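Why Did the Robot Stop?

A robot at Skotcombe had to move fruit between a basket and a refrigerator. On attempt 18, its grip sensor failed and read zero. The hand could not tell how hard it was squeezing.

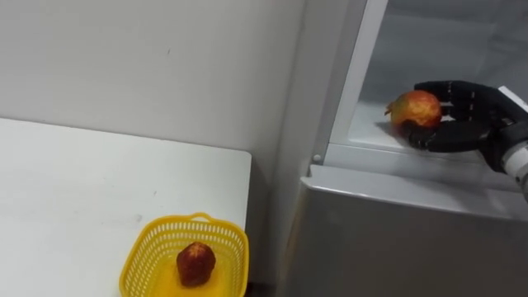
Ji-hoon Cho asks whether the robot could simply have let go. It could, but fruit dropped from a height bruises.

A safety rule then stopped the motors. 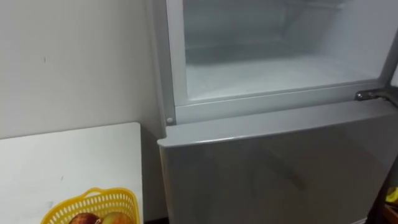
A fault check has 4 steps. The arm stays clear throughout. Both fruits stay in the yellow basket until the sensor gives a true reading.

Step 3: Grip one fruit gently and compare readings.

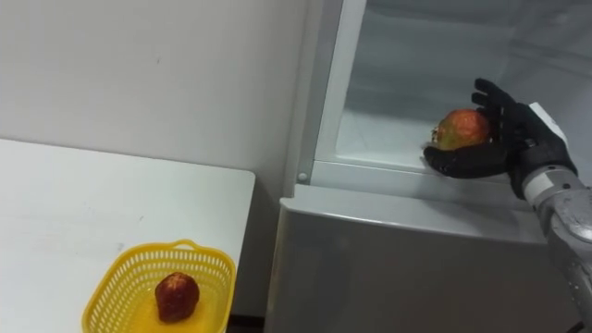 Step 4: Replace the sensor if the readings differ.

Comments

Britta Hollmann: My class wants to know if it hurts the robot. No?

Ji-hoon Cho: No. It has no pain, only numbers.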